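Four Yellow Bins: a gallery from the Windalcombe project

By Paavo Oksanen
09/06/2026

14 shares | 3 comments

Windalcombe is our attempt to get two robot arms to pack a kit of parts in the right order without being told the order twice. The parts come from our partners at Halonen, who have an apparently bottomless supply of dead control units. The paper is under review. The gallery is for people who would like to see the thing without reading 20 pages of me defending a loss function. 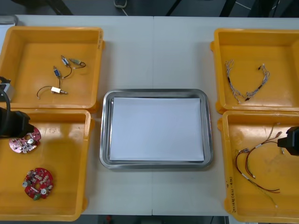
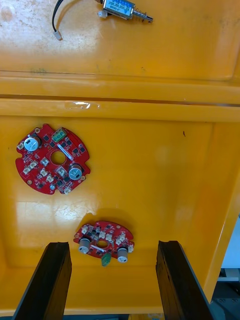 From top to bottom: the table with both grippers at the bins and the tray in the middle, then the two red boards from close up, with a pair of fingers at the nearer one. Round boards were my idea. I have apologized to the students.

WHAT WE WERE TRYING TO FIND OUT

The question is a small one with a long name, so I'll give you the small version. If you show a two-armed robot a kitting job 60 times, with the parts lying any way they like, how much of what it learns is "pick up the board" and how much is "go to the place where boards usually are"? Our first policy had clearly learned the second. We swapped two bins one afternoon in November and watched it reach with total confidence for a circuit board in a bin full of wire. It closed on the wire and carried on with its day.

So we changed the training. Every demonstration is now cut into short pieces at the moments of contact, and the policy has to predict which kind of part it is about to touch before it gets to move. If the guess from the table view and the guess from the wrist view disagree, the arm stops and looks again. We call this the second-look rule in the paper. In the lab it is called dithering.

WHAT HAPPENED

We ran 324 test picks with the bins shuffled. The old policy did badly, as described. The new one did a good deal better on boards and solenoids, and slightly better on wire harnesses, a result I am reporting in the same font size as the others.

Wire remains awful. A board has an edge and a harness has opinions. Most of our failures were the gripper getting hold of one strand and lifting the rest of the bundle along with it, which the scoring script marked as a success until Stestmont's people read the script. The table in the current draft uses their corrected version.

Dithering costs time, too. The slowest pick had the arm going back and forth over one bin long enough for me to fetch coffee from the Sanutton building, and that machine is not close.

NEXT

More wire, I'm afraid. We have asked for roughly 2000 further demonstrations and been granted a polite silence. The code will go up once somebody has removed my comments from it.

3 comments | Share this gallery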